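Home | Datasets | Docs | Releases | Contact

Filed under: electronics teardown, desktop PCs, data cards

# Pluvero Desktop Parts Set

Pluvero covers the inside of a used office desktop: the case, the power supply, the drive bay area and the plastic pieces that go with them. It holds 454 clips in 17 folders. Murketeck maintains it.

## Plastic parts

Gray molded panels are labeled `panel_gray`. Slots, raised tabs and open frames on a panel get no labels of their own. Blue plastic pieces are labeled `blue_part` whatever their shape.

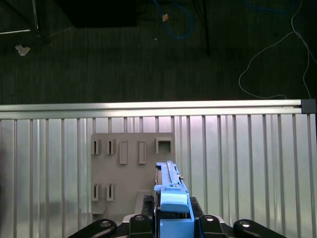 ## Boards and holders

A green board with a row of gold pins is `board`. The blue frame goes with it as `board_frame`. The black holder is kept separate, as is the light gray tray it rests on. Small labels with unreadable print are left blank in the text field. 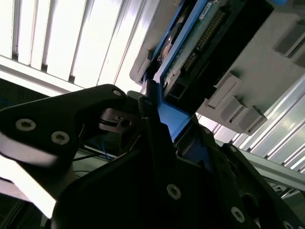 Zana wrote in on the issues page that `board_frame` and `blue_part` get mixed up in folder 3, and asked for one label to cover both. Saber would keep the two apart but wants the folder checked again. Both labels stay for now. Folder 3 will be redone in October.

## Case and power supply

The case is annotated at every angle, including steep tilts. Mesh, inlet socket and flanges all count as part of `psu`. The ridged side wall is `case_wall`, and the white-gray panel is `bay_panel`.

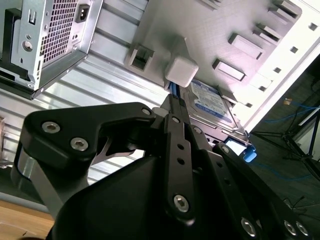
Fig. 3. Power supply and drive bay area, case tilted.

Printed text is transcribed only where it can be read in full. Logos go in the `marks` field, in capitals as printed.

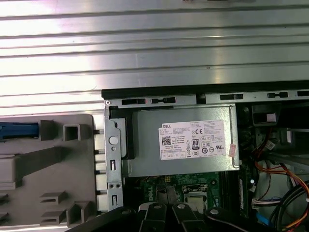
Fig. 4. Dell power supply with its label, gray panel at left.

## Known gaps

- 50 clips have no `marks` entry yet
- screws are not labeled
- cables are labeled in folder 17 only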